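别再让规划器装聪明了

12/02/2019

先说好,这篇纯属我个人的牢骚,不代表组里任何人。我做机器人软件做到现在,大部分时间在写任务规划和抓取这一层,底层控制只是偶尔去捣乱(然后被人赶出来)。所以下面的话偏心得很,您看着办。

起因是六月那会儿我们把整套收拾房间的流程从 Prevau 搬到了 Omitz。Prevau 是老的行为树框架,啰嗦,丑,一个“捡衣服”能展开成一整屏的节点。Omitz 呢,新,漂亮,你给它一个目标状态,它自己去搜动作序列。演示那天大家都很开心,我也开心,真的!结果接下来两个星期我几乎没干别的,天天在翻日志,想弄明白它为什么在床边站着不动。

站着不动这事特别磨人。要是撞了、掉了、抓空了,你一看就知道去查哪儿。可它就那么站着,两只手举在前面,日志里一行一行刷“重新规划”,每次给的代价还都差那么一点点。最后查出来是感知那边对一团布的边界拿不准,这一帧说是一件,下一帧说是两件,规划器每次都老老实实地把世界推倒重来。你说它错了吗?它按规矩办事,一点没错,就是永远轮不到动手那一步。

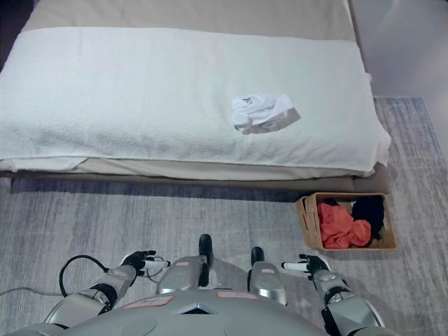
布这种东西本来就没有什么“正确”的分割。白的压在白的上面,褶子里带点阴影,你让我盯着点云看,我也说不清哪一块归哪一块。以前用 Prevau 的时候,我们的办法土得掉渣:看准一个点,伸手,捏,提起来,再看一眼手里有没有东西。没有就换个点,最多试3次,还不行就跳过去干别的。没有概率,没有信念状态,写出来都不好意思给人看。可是它会动啊!而且一提起来,很多问题自己就没了,布一离开床面,是一件还是两件,比你在那儿推理半天清楚多了。

我知道肯定有人要说,这是感知不行,别赖规划。这话我听了太多遍了。感知当然可以更好,可是家里的东西就是软的、皱的、叠在一块儿的,你不能等感知满分了才开工。我的看法是,规划器得学会带着糊涂账往前走:承认这一块我不知道是什么,先碰一下再说。碰一下的代价很低,站在那儿想的代价反而高,只不过没人把“站着”算进代价函数里。我后来加了一项,每多想一秒就扣分,就改了12行,比之前调的所有阈值都管用。

还有工具的问题。Omitz 自带的可视化我实在夸不出口,搜索树画得跟圣诞树似的,一展开就是11层,可我想看的就一样东西:上一次的计划和这一次的计划,到底差在哪儿。这么个对比功能居然要自己写。我写了一个,挂在回放工具 Zustdale 旁边,左边旧计划,右边新计划,变了的物体标红。丑是丑,但组里现在开着它的人比开官方那个的多,我得意了好几天。

说到这儿,也得替 Omitz 讲句公道话。任务一长,行为树是真的扛不住,先叠什么后放什么,中间要不要换手,全靠人手写分支,写到后来谁也不敢碰。我自己就有一棵树,注释里写着“别动这里”,我已经忘了为什么。这种活儿交给搜索去做,我举双手赞成。

所以我现在的做法是混着来:上面用 Omitz 定个大概顺序,下面抓布还是那套土办法,中间隔一层,计划一旦开始执行,没有明显的失败信号就不许重来。写论文的朋友嫌这不够优雅,随他们去吧。下一步我想把那个扣分项做成能按物体类别调的,软的扣得狠一点,杯子碗之类的让它多想会儿,具体扣多少还没想好。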